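## 4 Störungen beim Aufsammeln vom Boden

Dieses Kapitel gilt für den Zweiarmroboter Wokar mit Greifersatz Dabbas und Steuersoftware Skurex. Vorausgesetzt wird, dass Kapitel 3 (Einrichten der Arme) gelesen wurde. Erfahrungsgemäß beginnt die Lektüre des Handbuchs bei Kapitel 4, deshalb stehen die wichtigsten Warnungen hier noch einmal.

> **VORSICHT – Quetschgefahr.** Bei Meldung F13 bleiben beide Arme unter Haltestrom. Sie sehen aus, als hätten sie Feierabend. Den Arbeitsbereich erst betreten, wenn Schritt 2 in Abschnitt 4.2 erledigt ist.

### 4.1 Meldung F13: »Gegenlast verloren«

F13 erscheint, wenn ein Arm etwas hält oder schiebt und der andere Arm keine gültige Rückmeldung liefert. Der Roboter bricht dann die Bewegung ab, bleibt stehen, wo er gerade steht, und wartet auf jemanden mit einem Handbuch.

Häufige Ursachen:

- Die Steckverbindung am Endstück sitzt nicht richtig.
- Das Kabel ist beim Vorbeugen auf Zug gekommen.
- In Skurex ist ein anderes Endstück eingetragen als montiert.
- Ein Stuhl oder Tisch steht näher, als die Umgebungskarte behauptet.

Der letzte Punkt klingt harmlos. In der Abnahme in Wunden hat er uns den halben Februar gekostet. Menaka Dewan hatte den Raum vormittags sauber vermessen, nachmittags saßen Leute darin, und Stühle wandern nun einmal. Die Software meldete anschließend eine verlorene Gegenlast und meinte damit ein Stuhlbein.

### 4.2 Vorgehen bei F13

1. Abstand halten und die Meldung am Bedienpult ablesen. Steht dort etwas anderes als F13, weiter in Kapitel 5.
2. Not-Halt drücken. Warten, bis die Statusanzeige am Pult auf »Frei« wechselt. Vorher nichts anfassen, auch nicht »nur kurz«.
3. Gehaltenes Werkzeug mit einer Hand sichern und den Greifer über den Löseknopf öffnen. Griff und Behälter neben dem Arbeitsbereich ablegen.
4. Möbel und lose Gegenstände vom Boden entfernen. Was der Roboter aufsammeln sollte, sammeln jetzt Sie auf.
5. Kabel von der Steckverbindung bis zur Schulter mit der Hand abfahren. Auf Knicke, Druckstellen und Zug achten.
6. Steckverbindung am Endstück lösen, Kontakte ansehen, wieder einstecken.
7. Not-Halt entriegeln, zurücktreten und in Skurex **Dienst > Arme > Gegenprobe** starten.

**Hinweis:** Schritt 5 wird gern übersprungen, weil man das Kabel ja sieht. Man sieht den Mantel. Ein gebrochener Leiter fällt erst auf, wenn man das Kabel bewegt und die Anzeige am Pult dabei flackert.

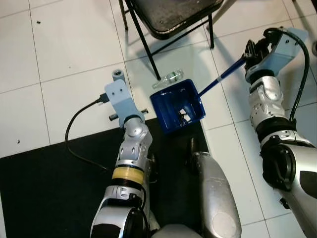
Die Gegenprobe dauert 76 Sekunden und fährt beide Arme nacheinander durch eine kurze Folge kleiner Bewegungen. In dieser Zeit steht am Pult »Bitte warten«. Das ist wörtlich gemeint. Wer währenddessen in den Menüs blättert, unterbricht die Messung und beginnt von vorn; eine Fehlermeldung dazu gibt es nicht, die kommt laut Entwicklung mit einer der nächsten Versionen.

Ergebnisse der Gegenprobe:

| Anzeige | Bedeutung | Was tun |
|---|---|---|
| Gleich | Beide Arme melden plausibel | Weiter mit 4.3 |
| Links offen | Keine Rückmeldung vom linken Endstück | Kabel links tauschen |
| Rechts offen | Keine Rückmeldung vom rechten Endstück | Kabel rechts tauschen |
| Ungleich | Endstück falsch eingetragen | Eintrag unter **Dienst > Endstücke** berichtigen |
| ? | Unbekannt | Neu starten, dann Service anrufen |

Das Fragezeichen ist kein Druckfehler.

> **ACHTUNG – Sachschaden.** Kabel nur bei gedrücktem Not-Halt tauschen. Einstecken unter Spannung kann die Auswertung im Endstück zerstören. Der Ersatz wird einzeln verpackt geliefert und einzeln berechnet.

### 4.3 Wiederanlauf

1. Umgebung neu erfassen: **Karte > Verwerfen**, danach **Karte > Neu**. Die alte Karte nicht »anpassen«. Die Funktion gibt es, sie passt jedoch vor allem die Zuversicht des Bedieners an.
2. Tempo auf Stufe 2 stellen.
3. Werkzeug einsetzen und Greifer schließen. Am Griff ziehen: Er darf sich nicht drehen.
4. Den Roboter ohne Gegenstand einmal in die Beugehaltung und zurück fahren lassen. Dabei die Kabel beobachten, insbesondere am tiefsten Punkt.
5. Erst wenn Schritt 4 ohne Meldung durchläuft, einen leichten Gegenstand auf den Boden legen und die Aufgabe starten.
6. Nach vier fehlerfreien Durchgängen darf das Tempo erhöht werden.

**Hinweis zu durchsichtigen Gegenständen:** Klarer Kunststoff wird auf hellen Fliesen unzuverlässig erkannt. Der Roboter schiebt dann entweder ins Leere oder mit großem Ernst gegen etwas, das er für Fußboden hält. Zum Prüfen nach einer Störung undurchsichtige Gegenstände verwenden und die Flaschen für später aufheben.

**Hinweis zu Matten:** Mattenkanten in der Karte als Stufe eintragen. Der Behälter soll plan auf einer Fläche stehen. Halb Matte, halb Fliese führt zum Kippen, und was darin lag, liegt wieder davor.

### 4.4 Wenn F13 wiederkommt

Tritt die Meldung innerhalb derselben Schicht erneut auf, die Anlage außer Betrieb nehmen. Bitte keinen dritten Versuch. In Wunden gab es einen dritten Versuch, seitdem gibt es dort einen neuen Greifer.

Den Störungsspeicher über **Dienst > Protokoll > Sichern** ablegen und zusammen mit folgenden Angaben an Babak Kazemi in der Serviceabteilung schicken:

- Anzeige der Gegenprobe
- Stellung der Arme beim Abbruch
- eingetragenes Endstück, links und rechts
- Werkzeug im Greifer
- was seit der letzten störungsfreien Fahrt verändert wurde

Beim letzten Punkt wird »nichts« als Antwort angenommen, aber nicht geglaubt.

> **WARNUNG.** Die Überwachung der Gegenlast lässt sich im Servicemenü abschalten. Danach erscheint F13 nicht mehr. Der Fehler selbst bleibt bestehen, nur fährt der Arm jetzt weiter. Abschalten ausschließlich durch Servicepersonal, bei leerem Greifer und ohne Personen im Arbeitsbereich.

Kabelsätze und Endstücke sind in Anhang B aufgeführt. Bei der Bestellung die Seite angeben; links und rechts sind aus Sicht des Roboters gemeint.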